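Pomard Buys Bawa, and Everybody Gets a New Lanyard

Regular readers will remember that Pomard, the packaging and specialty coatings group, spent most of last year telling lenders it had no interest in acquisitions. In July it bought Bawa. The seller was Usero, a family holding company that had owned the business for 14 years and had tried to sell it twice before, both times to buyers who fell in love with the plant and out of love with the pension plan.

Lustevside advised Usero on the sale, so we had a good seat. The process was meant to take 3 months. It took long enough for the data room to need its own index, and then an index to the index. At one point both sides had signed off on a working capital target that turned out to be two different numbers in two different drafts, each of them labeled final.
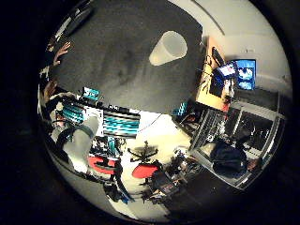
The Lustevside Office

The price has not been disclosed, and we are fond of our license, so it will stay that way. What we can say is that 50 percent was paid in cash at closing and the rest depends on how Bawa does over the next 2 years. Earnouts are popular again. They let a seller who believes the forecast and a buyer who doesn't sign the same piece of paper, and they keep lawyers in work well into the following decade.

Bawa's managers are staying on, with new titles and a smaller parking allowance. Pomard says the two sales teams will be combined "in due course," a phrase we have seen cover anything from a long weekend to an entire credit cycle.

Owners in coatings and packaging who are thinking of selling should know that buyers are asking for customer contracts much earlier than they used to. Get yours in one folder, signed copies only. We spent the better part of a week hunting for a supply agreement that had been holding up a printer.

Our next issue looks at seller notes, and why the interest rate is the last thing to argue over.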